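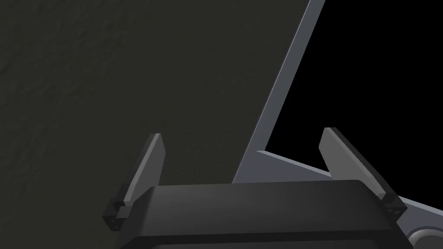 Senthil Amin and Rajeshwari Salian are building a robot arm in a shared workshop in Gretham, and for most of the past year the arm has existed in two forms. One is a set of turned and milled parts on a steel bench. The other is a simulation, and the simulation is further along. In the wrist view the gripper stands open over a dark, unmarked panel with a light gray metal rim, and past the rim there is only black, where the model of the workshop stops. Salian, who wrote most of the control software, spends much of her time with this view. The two fingers are flat plates with squared tips, each on a small dark mounting block, and she can say from the angle of the plates whether the wrist is square to the panel or a degree or two out.

The arm is called Drellier, after the street the workshop used to be on. It has six joints, a parallel-jaw gripper and a reach a little longer than Amin's own arm. Its intended job is to load and unload a small lathe, which in practice means picking up short lengths of aluminum bar, presenting them to a chuck, waiting, and putting the finished part in a tray. Industrial arms have done this for decades. Amin's interest was in whether it could be done to a useful tolerance with parts made on the machines already in the room.

The shop is a cooperative with 30 members and one main room. It has two manual lathes, a knee mill, a laser cutter and a row of benches. Floor space is the limiting resource, and it shaped the project from the start. The arm and its bench could not be left set up during open hours, so the hardware had to roll into a storage bay at the end of each session and roll out again at the next. Every move shifted the base slightly with respect to the lathe. The first calibration routine took most of an evening, which left little of the evening for anything else.

"We were measuring more than we were building," Salian says. "I moved to simulation because I could do that at home on a weeknight."

She began with a rigid-body model exported from Amin's drawings. The link lengths were correct and nearly everything else was a guess. Masses came from the volume of each part and the textbook density of the metal, which ignored fasteners, wiring and grease. The joints had no friction. In that version the arm moved quickly and settled without overshoot, and the gains that produced this behavior made the real shoulder joint buzz loudly enough to be heard over the laser cutter's extractor.

The correction took from January until late spring. Amin took the arm apart and weighed each link on a kitchen scale, with its bearings and cable in place. The forearm was 21 percent heavier than the model said. Friction was harder. Salian ran each joint slowly in both directions, logged motor current, and fitted a simple curve with a static term and a viscous term. The shoulder and elbow fit well. The wrist roll joint did not, and its current trace showed a bump once per turn. Amin traced the bump to a bearing seat he had bored slightly out of round. He made the part again, and the bump went away.

The gripper is the third design. The first used a rack and pinion and had enough backlash to let a bar rotate in the jaws. The second used a single lead screw with opposed threads, and was accurate but slow, taking 4 seconds to close from fully open. The current one drives both fingers through a short belt inside the housing. The fingers are bolted on so that they can be swapped, and Amin keeps several sets in a cookie tin: long ones for reaching past the chuck jaws, short ones for heavier stock, and a pair with a shallow V cut across the inner face for round bar.

The model of the gripper is kept deliberately plain. The fingers are rigid, the contact surfaces are flat, and the belt is represented as a small amount of compliance between the motor and the jaws. Salian tried a more detailed contact model and dropped it after two weeks. It ran slower than real time, and its predictions of when a bar would slip were no better than those of the plain one.

The surroundings in the simulation are plain as well. She models whatever the arm could strike and leaves out the rest. An earlier version included the walls, the mill and a window, all measured with a tape by Indira Pillai, a member who normally builds furniture and who has since taken over the project's cable routing. The extra geometry slowed the collision checks and never figured in a result. It was removed, and the measurements are in a notebook in case anyone wants them.

Surface texture was one of the few cosmetic details to survive. Salian plans to mount a small camera at the wrist for locating stock, and the detection code she wrote against perfectly uniform surfaces failed on the first real photographs, where it treated every scuff on the bench as an edge. A little mottling in the rendered material brought the failure out at home, where it was cheaper to fix. She now varies the grain and the light level between runs. The code has become slower and less easily fooled.

Moving from one form of the arm to the other is still the weak point. The procedure is to run a motion 100 times in simulation with the base position shifted at random by a few millimeters, then once on the hardware at quarter speed, with Amin's hand on the stop button. If the quarter-speed run matches the predicted joint currents, the speed goes up in steps. If it does not, the session ends and the logs go home with Salian. Amin describes this as tedious. He also points out that the arm has not hit the lathe since they adopted it. Before that it hit the lathe twice, and a dent in the tailstock cover remains.

The base shift has been dealt with mechanically. Juraj Kolář, a retired toolmaker who joined the shop the year before the project began, suggested that the bench be located on the floor with three ground balls seated in V-grooves, a standard kinematic mount scaled up. The grooves are set in a steel plate bolted to the concrete. The bench now returns to the same place to within a tenth of a millimeter, as measured with a dial indicator against the lathe bed, and calibration has been cut to a check of three points. It takes less time than warming up the lathe.

Electronics remain unsettled. The motor drivers are Imow boards bought secondhand, and two have failed, both on the elbow. Pillai suspects the connector, which sits where the cable bends most, and has rerouted the harness through the hollow of the upper arm with a service loop at the joint. The change adds a small spring torque at the ends of travel. Salian has measured it and put it in the model as a lookup table, which she regards as temporary.

A second group has taken an interest. Aurelia Auer runs evening machining classes at Dissanayake, a training workshop across the river, and wants an arm that students can take apart. She has asked for drawings with looser tolerances where looser tolerances will serve. Amin has been through the set and relaxed more than half of the callouts. He was surprised by how many of the tight ones had been there out of habit. The bearing seats stay as they were.

Both arms would share the software. Salian's remaining work before that can happen is mostly separation: link masses, friction curves and the elbow table are written directly into the code in several places and have to come out into a file that can differ from one machine to the next. She has finished the shoulder and the elbow. The wrist is next, and after it the gripper, where the belt stiffness will have to be measured again for Auer's version, which uses a wider belt.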